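4. Preparing the table for use
Cathal Costello, January

Please read this section to the end before you put the first glass on the table. It is written for the oval model of the Stondesmont table in the yellow-orange finish. The round model has another foot and another set of screws, and you will find it in section 6.

4.1 Choosing the place

1. Put the table on a hard and level floor. A wooden floor is good. On a thick carpet the feet sink with time and the top will not stay level.
2. Leave 1000 mm free on each long side, so that a person can stand and also reach across the top.
3. Keep 300 mm between the end of the table and the wall. If there is a radiator on this wall, double the distance.
4. Turn the table so that the label under the top is on the side of the window. You will need to read it when you order parts.

Caution: the top must be carried by two persons. Do not hold it only by the rounded ends, and do not pull the table over the floor when something stands on it.

4.2 Levelling

1. Put a spirit level on the middle of the top, first along and then across.
2. Turn the foot under the low corner to the left, a half turn each time.
3. Wait a moment and read the level again.
4. When both directions are good, tighten the lock nut by hand. Do not use the long spanner for this, it can damage the thread.

Note: if the table still moves when you lean on it, the fault is usually in the middle bar and not in the feet. See 3.5, and tighten the four bolts again in the order which is given there.

4.3 First days of use

The surface is protected with Joltach oil. The oil is dry to the touch when the table leaves our workshop, but it becomes fully hard only in your room. During this time you can use the table for light things, such as a drinking glass or papers.

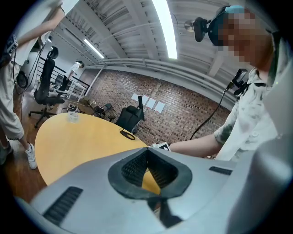
Heavy things should wait. Please do not leave a full flower pot, a sewing machine or a pile of books in the same place for a whole day, as they can press a mark into the oil. If you use small rings or coasters, choose ones with a soft underside and lift them when you want to move them.

1. Wipe up water at once with a dry cotton cloth.
2. Put a mat under every hot cup. The mat should be cork or felt. Rubber can leave a dark circle.
3. Do not fix anything to the surface with adhesive tape. The tape takes the oil away with it.
4. Lead long cables over the nearest edge, where no person walks.

4.4 Marks and scratches

For a light mark, rub a little Joltach oil along the grain, leave it for 38 minutes and polish with a clean cloth. For a deeper scratch use first the fine Willus pad, grade 2000, with very small pressure. Rub always along the grain, also near the rounded edge, where it is easy to follow the curve by mistake.

Caution: cloths with oil on them can catch fire by themselves. Spread them flat outside to dry before you throw them away.

The oil must be applied again each January, or earlier if the top looks grey. Clear the table completely before you begin, and open a window.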